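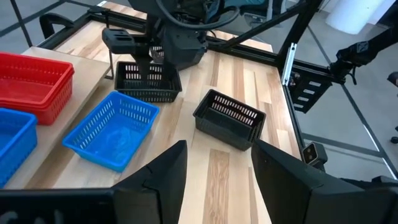

Chapter 9
Storage and Handling in Small Warehouses

Goods spend far more time at rest than in motion. A carton that travels two days by truck may sit on a shelf for 58 days before it is sold, and the cost of that waiting is easily overlooked. This chapter considers how a small warehouse decides where to keep its stock, how much of it to keep, and in what kind of container.

The opening case concerns Clatidora, a supplier of garden hardware in the town of Tarthorpe. When Chiharu Furukawa became its operations manager, fast-selling items were stored beside items ordered once a year, and clerks walked the full length of the building to complete an ordinary order. Her first change was to the floor plan — no new shelving was bought until July.

9.1 Fixed and Open Locations

Under a fixed-location system, each item has one assigned place. Clerks learn the layout quickly, but space stands idle whenever stock runs low. Under an open-location system, incoming goods go to any vacant place and the location is recorded. Space is used more fully, although a single recording error can hide a shipment for weeks.

Most small firms combine the two. Section 9.2 sets out the method used at Clatidora, beginning with the sorting of items by order frequency.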